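Lumulthorpe gets its supper room back

2025-06-20

After two winters with the shutters down, the old supper room above the Lundgren bakery in Lumulthorpe is open again, and the town has taken to it with a real appetite. The first community supper sold out in a single morning, the second went even faster, and there is already a waiting list for the one after that.

The idea could hardly be simpler. Everybody eats the same meal, everybody sits where there's a chair, and the soup keeps coming until the pot is scraped clean. On opening night it was pea soup with dill, followed by rye bread, two kinds of cheese and a rhubarb cake that people were still talking about on the stairs going down.

"I had forgotten how loud this room gets," said Siv Dalen, who runs the bakery downstairs and cooked for the first two suppers. "You can hear it in the street. I stood outside with the trash bag for a minute just to listen."
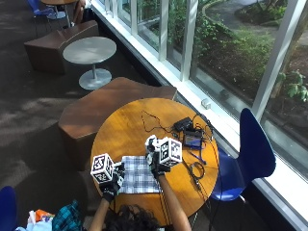 A room worth the wait

The supper room dates from the years when the bakery fed the mill workers at shift change, and it seats 60 if people are friendly about elbows. It closed when the back stairs were found to be unsafe. Fixing them took longer than anyone hoped, partly because the new treads had to be made twice - the first set came back from the joiner in Clallard a good inch too narrow.

The money came together in small amounts. A bake sale in November got things moving, and 139 households chipped in after that, many of them with the price of a loaf or two. The town council added the last piece in spring, enough to pay for the handrail and a new fire door.

What a pleasure, then, to climb those stairs and find the place so bright! Evening light lasts until well past dessert at this time of year, and the seats near the glass are the first to go.
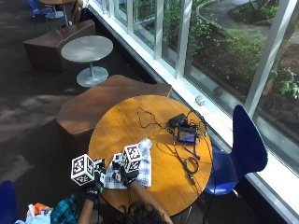 A checkered cloth on the round table beside the windows.

Edvin Björklund ate here as a boy and came to the opening with three generations of his family. He had two bowls of soup and asked for the bread recipe, which he did not get.

"My grandfather had his own hook for his coat," he said. "I looked for it. I think they've painted over the hole, but I know where it was."

The kitchen will change hands every month or so. Randi Rustad takes over for the next supper and is planning fish cakes with new potatoes, cucumber salad and, if the berries are ready in time, strawberries and cream. She has tested the fish cakes on her neighbors and reports that the version with chives won easily. 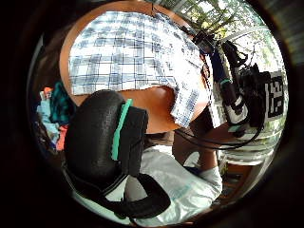

Tickets are sold at the bakery counter and nowhere else, cash or card, and children under 13 eat free with an adult. Anyone who needs to avoid the stairs can ask for the service elevator by the delivery door, which is small and slow but works just fine. Doors open half an hour before the food does, and there's coffee throughout.

Bring an appetite. If you can carry a tray, mention that too - Dalen says there is always room for one more pair of hands between the soup and the cake.

Related items
Clallard bridge to close for repainting
Rhubarb glut: five readers share their favorite cakes
Mill Lane allotments win a new water tap
Summer hours at the Lumulthorpe library
Choir seeks tenors before the harvest concert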